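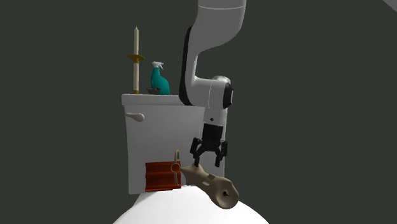
Section 4: Setting up a grasp run in the simulator

Okay, you've got the Driritz package installed and the arm loads without complaining. Before you let it pick anything up, I'd like you to go through these steps in order. I wrote them after I lost most of an October to sloppy runs, so please humor me!

1. Load the bathroom layout and pick one target object. Just one. If you change targets halfway, start a new log.

2. Open the gripper all the way before you bring the arm down. Our house rule (we borrowed it from the old Flemard checklist) is that the fingers never travel toward a target while they're closing.

3. Set the approach speed to 15 percent. Yes, it's slow, go get a coffee.

4. Check what's standing near the target. A candle or a spray bottle up on the tank lid counts as an obstacle, so give it a collision shape like everything else.

Note: the contact log fills up after some 3,000 lines. Save it and clear it before each run.

5. Switch to the gripper view and stop the arm when there's a finger on each side of the narrow part. I look for background between each pad and the object, and if I can't find it on both sides I back off and line up again.

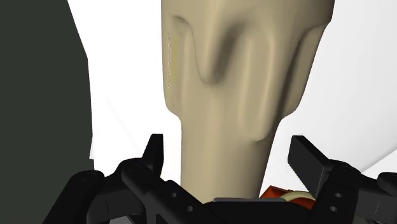

Willier wrote in after the last version of this guide to say that the gripper view alone isn't enough for step 5, and that the rule ought to call for a second view from the side, with both saved to the log. Fair point, and I've changed it. So:

6. Check the same pose from a side view and save both.

7. Close the fingers with the force limit on. Leave the limit at its default until you've got 260 clean runs behind you, then we can talk.

Caution: don't carry simulator settings straight over to a real arm. I mean it. Friction in here is a guess, and a real arm needs its own risk check, its own speed limits and a stop button you can reach.

8. Write down the failed grasps too. I used to skip mine and my numbers looked wonderful, and they were useless.

Last updated 15/02/2019. Section 5 covers lifting and putting things back down.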